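Ticket 500-18, Trundisa pick kit (trial unit)
Status: open, waiting on supplier
Raised by: Metside bench team

Fault: the gripper comes down over a scoop, the software reports "grasp OK", and the arm lifts with nothing in it. Logged 13 times in one morning. The sales sheet says curved kitchen items work straight from the box, and I have yet to see it.

Tried so far: recalibrated twice, changed the pads, reloaded the Hou profile. No difference.

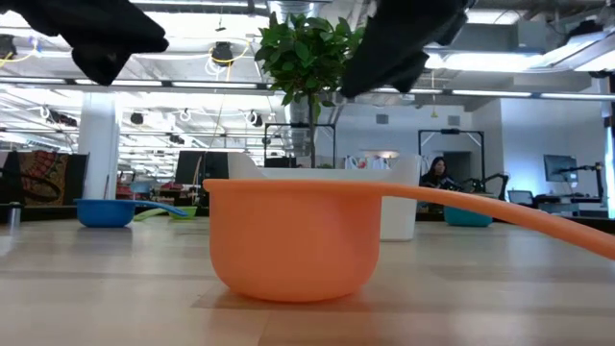

Dorkeck, September

The orange scoop is the worst of them. It sits upright on its bowl with the long handle sweeping down to the right, and the two black fingers come in from overhead. Supplier's first reply blamed "clutter". There is a blue scoop to the left and a teal bowl to the right, so a tabletop with things on it, as quoted for.

Supplier's second reply: buy the version 2 pads. Not doing that until they explain how "grasp OK" gets decided.

Next: send the logs again and ask for the threshold setting in writing. Invoice on hold.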